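3.2 Corner wear in returned binders

The binders came back from the Mindale depot in the condition one expects of objects that have been carried by people with other things on their minds. Of the 3,772 issued in September, 1,820 were returned with both the questionnaire and the cover still attached, and it is this smaller group that we discuss. The remainder are presumed to be in service, propping up monitors.

Wear was graded on the five-point scale proposed in Section 2, applied to each outer corner of the front and back covers. A grade of one denotes a corner that would pass for new under office lighting. A grade of five denotes a corner at which the greyboard has delaminated and the covering material has given up any pretence of covering it. Intermediate grades gave the assessors more trouble than we had anticipated, and the boundary between three and four was redrawn twice before grading settled down. Readers who suspect that the final boundary is also arbitrary are correct, but it was at least applied consistently.

The lower corner on the opening side was the worst affected in every cover type we examined. Binders are stood upright, dragged off shelves by the spine and set down again on whichever corner arrives first, and the lower fore-edge corner generally wins. Unprotected covers in the Skekedberg board reached grade four at this position well before the upper corners showed anything beyond a dulled edge. The heavier Salinas board delayed the process without altering its order. Its supplier describes it as resistant to everyday handling, a claim we were unable to test for want of a definition of everyday.

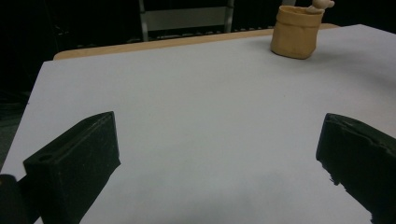 Turned-edge covers, in which the cloth is folded over the board and glued down beneath the liner, failed differently from welded vinyl ones. In the former, the fold at the mitre abraded first and the board softened afterwards. In the latter, the weld split along a short length next to the corner, and the board inside often remained quite sound, a circumstance of limited comfort to the user, who could now see it. We graded both failures on the same scale for the sake of comparison, and accept that a bookbinder may find this objectionable.

Fitted corners changed the picture considerably, though not always in the direction of the catalogue. Crimped nickel-plated pieces kept the board edge intact in nearly all cases, and most of the damage that did occur was found in a narrow band immediately behind the metal, where the cover flexes against a rim that does not. We refer to this as shoulder wear (Figure 4). It was most pronounced where the crimp had been closed hard enough to mark the cloth, and was largely absent from the Grallau samples, whose corners were closed on a thinner jaw with a radiused lip. Those same corners were also the most likely to come off altogether: 14 were missing on return, and 2 were discovered inside the document pocket, evidently saved by someone with hopes of a repair.

Figure 4. Mean shoulder wear grade by corner type and board, front covers only. Missing corners are excluded.

One further effect deserves mention. Metal corners preserve the binder on which they are fitted partly at the expense of its neighbours. Unprotected covers shelved beside fitted ones showed short diagonal scuffs at corner height, a pattern absent from the control shelves. We had not planned to measure this and did so only after the colour of the scuffs made it hard to ignore. The analysis in Section 3.3 therefore treats the shelf, and not the single binder, as the unit of damage.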